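Anyone used the Elero hand-held gripper kit for kitchen recording? Worth it?

5 min read

Shirley Dufour

Hi all, long-time reader, first time I've asked anything. I'm trying to decide on the Elero hand-held gripper kit, the one Flaltden sells with the two-finger tool, the wide-angle camera mount and a year of their upload service. The price I was quoted is $671 with the spare pads, and that's a lot for me when it's coming out of my own pocket and not a lab's.

My plan is pretty modest. I want to record myself doing small kitchen jobs (putting groceries away, moving bags and jars around, clearing the counter) and use the recordings to train a little arm I've got at home. I don't need anything heavy lifted. What worries me is the soft stuff. Every sales video shows the thing picking up mugs and wooden blocks, and my counter is mostly crinkly plastic. Zip bags, snack wrappers, that kind of thing. Do the blue pads hold a thin bag, or does it just slide out? And is the upload service any good, or should I buy the tool alone and deal with the files myself?

I've also looked at the Fraser kit, which is cheaper but has flat rubber fingers. If anybody has tried both I'd love to hear it. Thanks!!

Drultulel

I've had the Elero since December and I use it nearly every evening, so I can help with some of this. Short version - yes on bags, with a bit of practice.

The pads are ribbed and they have some give, so what you want to do is come at the bag low, where the contents are bunched up, and squeeze it there. If you go for the empty part near the zip you're pinching two layers of film and that's where I drop things. Coming in a little crooked is fine too. I tend to get one pad touching first and then bring the other side around, and after the first couple of nights I stopped thinking about it. 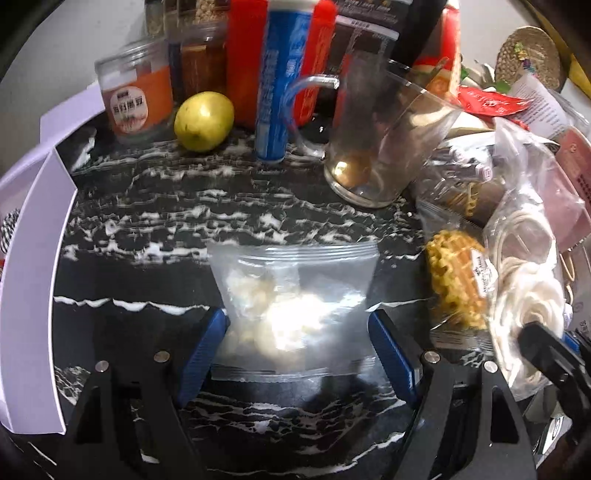

Going in on a zip bag at the counter, left pad on first.

Shiny counters are worth a thought before you buy. Mine is black marble with white veins and clear plastic throws a lot of glare, so I turn off the light right over the work area and leave the other one on. The view is also very wide, so whatever you've got lined up along the wall is going to be in your recordings. Jars, tea boxes, mail, all of it. Put away anything with your address on it!

On the service, I'd skip the full year. You can pay month to month, they just don't put that on the front page (you have to ask support). Uploads are fine at night and painfully slow around dinner. I do batches of 30 clips and let them go while I sleep. The sorting tool is nice, it throws out clips where the tracking got lost, but it was too strict for me at first and tossed a bunch of good ones until I changed the setting.

Stuff I don't love: the trigger is stiff and my thumb gets sore after half an hour, and the screws that hold the fingers want a check every week or so. One of mine backed out on me and I spent ages looking for it under the stove. Get the spare pads. They wear along the edge where they meet, and I'm on my second set after over 2000 grabs.

I haven't tried the Fraser so can't say on that one.

kettle_and_wire

had the fraser, sold it. flat rubber is ok on boxes and cups but it skated right off a bread bag every time. might be better now, mine was the older version. get the elero used if you can find one, the fingers are replaceable anyway

Shirley Dufour

Thank you both, this is so useful! I'm going to ask support about paying by the month. Drultulel, which setting was it that you changed for the tossed clips? Is it in the app or on the website?

Drultulel

Website, under your project, it's called tracking tolerance. I moved it one notch up from the default and left it there.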